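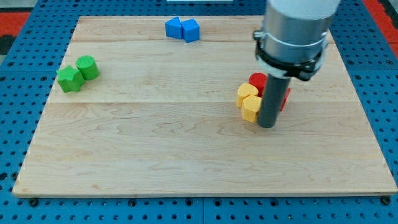
Open day demo set, notes and files for the block pushing station at Skurkley. Station 5, the one by the stairs, run by Masanobu Mizuno in the morning and Yae Murakami after lunch. Task is sorting by pushing only, no grasping – one arm, one rod, a maple board on the blue perforated platform. Visitor calls a color, arm tries to bring the pieces of that color together. Blue wedge and blue cube touching at the far edge counts as a finished pair, same for the green star next to the green cylinder. Red and yellow bunched up around the rod does not count, they have to be seperated first.

What you get

227 episodes, all from the August open day. One folder per episode. Each has the video, the arm log and a text file with what the visitor asked for, typed in by whoever was at the desk. Spelling of those not fixed. Longest log is 2000 steps, it stops there no matter what.

Folders

climodard/ – morning runs, older controller
sugawara/ – afternoon runs, new controller, slower but overshoots less near the edge
notes/ – Yae's handwritten sheets, scanned, some sideways

Don't mix the two controllers for training without a flag. The step rates differ and the log header only says so in the afternoon files. Morning header is wrong, ignore it.

Labels

done / not done / stopped. "Stopped" is when one of us hit the button, mostly when a kid leaned over the rail. 57 episodes are stopped. Keep them or drop them, up to you, but please say which when you report numbers.

Known problems

- clock on the morning machine is an hour off
- the star rotates a lot when pushed on a point, pose estimate jumps
- yellow pieces get mixed up in the auto labels, hexagon called cylinder and the other way round. Fixed by hand in sugawara/ only
- a few request files are empty, visitor just pointed

Replay

Use the Mavach viewer, older version is fine. Open the folder not the file or it wont find the log. Playback at double speed drops frames on my laptop, havent looked into it.

To do

Consent sheets are checked, faces blurred in the morning set. Afternoon set still with Masanobu – ask him before passing it on outside the lab. Table of results per controller coming when I get to it.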